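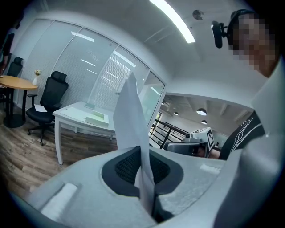
A folded sheet of white paper with a crease along its length.

Hotton Paper Arts Center Opens Free Folding and Letter-Writing Program for Families

HOTTON, January – The Hotton Paper Arts Center announces today the opening of its winter program, which offers free classes in paper folding, letter writing and simple bookbinding to all residents of Hotton and the neighboring towns. The program runs for 14 weeks and takes place in the former Jondell stationery shop on the main street. No experience is needed and all paper is provided.

The Center was founded by Abrehet Kassa, a retired primary school teacher, who started with one evening class in her own kitchen. Last year the Center received 217 participants in its classes. The youngest was in first grade. Many of them asked for a longer program, and also for classes on a day when parents do not work.

"We had a waiting list for every class in the fall, and I did not like to send people home," said Abrehet Kassa, director of the Center. "With the new rooms we can accept nearly all who asked us. I am very happy about this, and also a little nervous, as we have never had so many tables to fill."

The winter program has three parts. The first part is the Family Folding Class, held every Sunday at 2 p.m. Children from six years are welcome together with an adult. The class begins with the basic folds and continues to boxes, envelopes and small animals. Each family may take home what it makes, and a printed sheet with the steps, so the work can be finished at home if the time was too short.

The second part is called Letters by Hand. It is led by Majdi Moussa, who worked for 17 years as a letter carrier before he began to teach handwriting. Participants write one real letter in each meeting and send it to a person of their choice. The Center pays the postage inside the country. Letters to other countries can be sent also, but the participant is asked to bring the stamp.

"People tell me that they have forgotten how to begin a letter," said Majdi Moussa. "They sit with the pen and they look at the window. So we begin always with the weather, or with what they ate, and after ten minutes the room is quiet and everyone writes. One lady wrote to her brother for the first time since he moved away. He answered her with four pages."

The third part is a bookbinding course for adults and for young people from the age of 14. The teacher is Lensa Derese, a bookbinder who repairs school and church books in the region. The course covers the sewn notebook, the soft cover and the repair of a broken spine. Participants are invited to bring one old book of their own, but please not one of great value. The number of places in this course is small, and registration is necessary.

The new rooms were prepared during the fall. The old shop counter has been kept and is now used as a cutting table, and the shelves of the former shop hold the paper stock. There is a ramp at the side entrance, and the restroom on the ground floor has been made wider for wheelchairs. The heating was replaced in December. The upper floor is not yet open to the public, as the stairs must still be repaired.

The program is supported by Shiferaw, a printing company based in Hotton, which gives its clean paper offcuts to the Center instead of sending them to recycling. The offcuts are sorted by weight and color before use. Thin sheets go to the folding classes and the heavier ones are kept for covers. The company has also lent a hand press for the time of the program.

"We had always these boxes of good paper standing at the back door," said Liya Moges, production manager at Shiferaw. "The sheets are too small for our machines but they are perfect for a child who wants to fold a box. When Abrehet came to ask, my answer was yes before she finished the question. Our employees now put aside the nice colors."

Further support comes from Deltell, a local furniture workshop, which built the worktables and repaired the chairs. Two of the tables are lower than the others and are intended for small children.

At the end of the program, the Center will hold an exhibition of 100 works made by the participants. Every person who attended a class may give one piece. If more than 100 pieces are given, the rest will be shown in the windows of shops that wish to take part, and shop owners who are interested can already contact the Center. The exhibition will be organized by Zinash Admasu, who is responsible for the school visits. She asks that the pieces are not glued on a backing, so that visitors can see the folds from both sides.

School classes can visit the Center in the mornings from Tuesday to Friday. A visit takes 90 minutes and includes a short folding lesson and a look at the hand press. Teachers receive a small package of paper for the classroom. For visits, the school should write at least two weeks before the wished date and mention the age of the pupils and the number of adults who come with them.

Registration

Registration for Letters by Hand and for the bookbinding course is open now at the front desk of the Center. The Family Folding Class does not need registration, but families are asked to arrive ten minutes early to find a seat. Children must stay with their adult during the whole class. Coffee and tea are available for a small donation. Parking is possible behind the building after noon on weekends.

About the Hotton Paper Arts Center

The Hotton Paper Arts Center is a nonprofit organization which teaches the use of paper by hand to people of all ages. It offers classes, school visits and a yearly exhibition. The Center has also a small lending library with books on folding, lettering and binding, open during class hours. Donations of unused paper, bone folders and fountain pens are welcome at any time. Newspapers and glossy magazines cannot be accepted.

Press contact

Zinash Admasu, School Visits and Press
Hotton Paper Arts Center
Interviews with the teachers and visits to the classes are possible by appointment.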